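Handheld Gripper Recording: House Rules FAQ
November 19, 2021
By Davina Ritchie

These are the questions that come up most at the Paterson site and at the two smaller rooms run by Clullura. The rules apply to everyone who records cloth handling with the hand-held grippers, staff or contractor. If something in here disagrees with the printed sheet at your station, follow this page and tell Kenneth Gourlay so the sheet can be replaced.

Who has to follow these rules?

Anyone who picks up a pair of grippers and records. That includes people who are only testing a new pair. Test recordings have ended up in the main set before, and they are hard to find again once they are there. If you are testing, set the session type to "test" before you start.

Do I need training first?

Yes. The training is one half day and ends with a practice run of 17 recordings, which Kenneth or I look over. You can record for the main set once that run has been signed off. If you have been away from the work for more than three months, do the practice run again. You don't need to repeat the half day.

What counts as one recording?

One garment, one task, start to finish. The grippers should be open and clear of the cloth when you start and open and clear of the cloth when you stop. If you fold a shirt and then decide to straighten the collar, the straightening is part of the same recording as long as you haven't stopped yet. If you have stopped, leave the collar alone.

How long can a recording be?

There is no lower limit. The upper limit is 7 minutes. Most folding tasks take far less than that, and if you are getting close to the limit the garment is probably too large for the station. Stop, mark it "abandoned," and pick a smaller one.

Can I touch the garment with my hands?

Between recordings, yes. During a recording, no. This is the rule people break most often, usually to free a button or pull out a sleeve. If you touch the cloth by accident, stop and mark the recording "hand contact." Please don't carry on and hope it won't show. The reviewers catch most of these and the recording is thrown out anyway.

How should I grip the cloth?

Take hold near an edge, a hem or a seam where you can. Close the jaws fully before you lift. A half-closed jaw will hold light cotton for a moment and then let go. With thick items, take a smaller bite and expect to regrip.

Pull only as hard as the step needs. Stretching is allowed for lining up edges and for shaking out creases, but the cloth should not be under hard tension for more than a couple of seconds. It wears out the garments, and it also loosens the jaw pads, which then slip on the next person.

What if the cloth twists between the grippers?

Twisting is normal and you don't need to stop for it. Lower the cloth to the surface, open one gripper, and take hold again at a better point. Keep the other gripper closed until the first one has a firm hold. Do not spin a gripper in your hand to undo the twist. The tracking loses its place when the wrist turns over that far, and the whole recording may have to go.

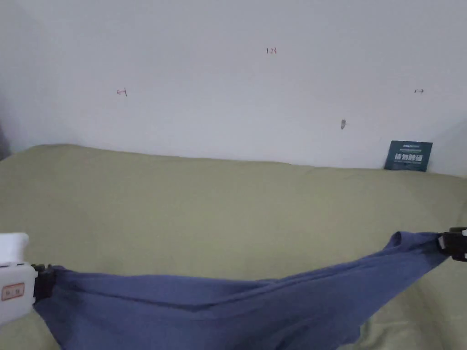 A recording with a twist and a clean recovery is worth keeping. We would like more of them. What we don't want is a staged twist, where the operator winds the cloth up on purpose and then undoes it. They look different from the real thing and the reviewers have been told to reject them.

Do I have to keep both grippers in view?

Keep the jaws in view whenever they are closed on something. The bodies of the grippers can leave the picture at the sides, and some loss is expected when you spread a wide garment. If a jaw goes out of view for a moment, bring it back and continue. If it stays out for most of the task, mark the recording "out of view" and do it again, standing a little farther back.

Can I move the things around the work surface?

Leave wall marks alone. Do not add new ones, wipe old ones off, or cover them without asking. If a mark has faded so much that you can't read it, report it and keep working until someone has looked at it.

Loose items are a different matter. You may change the background items at the start of a session, but not between recordings in the same session. Nothing with a person's name, address or face on it may be left where the camera can see it. Check mail, badges, phone screens and anything pinned up at eye level.

What about the cloth cover on the work surface?

Smooth it out before the first recording. Small wrinkles are fine and you don't need to fix them between takes. Replace the cover if it is torn, stained or sliding around under the garment. Try not to use a cover in the same color as the garment. It can be done, but the edges get hard to find in review.

Which garments can I use?

Only those from the numbered stock. Do not bring clothes from home, even clean ones, and do not take stock home to wash. We hold 600 garments across the sites, and each is retired when the fabric thins or a seam opens. Put retired items in the gray bin with the tag still attached.

Belts, pins and anything with a sharp hook come off before the garment goes on the surface. Zippers should be closed. Buttons can be open or closed, but enter which one on the session form.

How often should I check the grippers?

At the start of every session, and again if you drop one. The check goes like this:

Open and close each jaw ten times and listen for grinding.
Look at the pads for cuts or lint.
Check that the housing is closed along its whole seam.
Make sure the label can be read and matches the number on the form.
Record five seconds with both grippers held still.

If any step fails, put the pair on the repair shelf with a note. Do not swap one gripper from one pair with one from another. They are calibrated together, and a mixed pair gives positions that look right and are wrong. We lost roughly 1,180 recordings to a mixed pair in August, and there was no way to correct them afterward.

Can I repair a gripper myself?

You can clean lint from the pads with the soft brush. Everything else goes to Kenneth. Please do not open the housing or put tape on the jaws. Tape adds grip, but it also changes how far the jaw closes.

How long can I work without a break?

Take ten minutes off in every hour, away from the station. The grippers are not heavy, but you are holding them out in front of you and squeezing, and the strain builds up slowly in the thumb and forearm. Stop right away if you get numbness or tingling and tell the shift lead. You will be moved to review or labeling for the rest of the shift at the same rate of pay.

There is no target for recordings per hour. If a shift lead gives you one, let me know.

What is recorded about me?

The camera view, gripper positions, jaw openings and your operator number. No sound is kept. Your name is held in a separate list that reviewers can't open. You can ask for a recording to be deleted at any time before the set is passed to Wenska, and you don't have to give a reason. After that point we can still ask for it to be removed, but it takes longer and we can't promise a date.

What if somebody else walks into view?

Stop recording. Mark it "third person," even if only an arm or a sleeve was visible. Those recordings are deleted and do not go to review.

Who decides if a recording is good enough?

Two reviewers look at each one separately. If they agree, that is the result. If they don't, it goes to Kenneth. Operators never review their own work. You can see the marks on your recordings the next working day, and you can question a rejection by replying to the notice. Quite a few have been changed back that way.

Are these rules based on a published standard?

No. They are our own, and they started out as a list of things that had gone wrong. General workplace safety law still applies on top of them. The Drunetti station has its own rules for the fixed arms, and you need separate training before you go inside the marked area there. Nothing on this page covers those machines.

How do I suggest a change?

Write to me with the rule, what happened, and what you would like it to say. Changes that affect safety are made as soon as we agree on them. The rest are held over to the next revision of this page, and the old wording stays in force until then.

Contact: Davina Ritchie, Recording Standards, Paterson site | © 2021 Clullura | Back to top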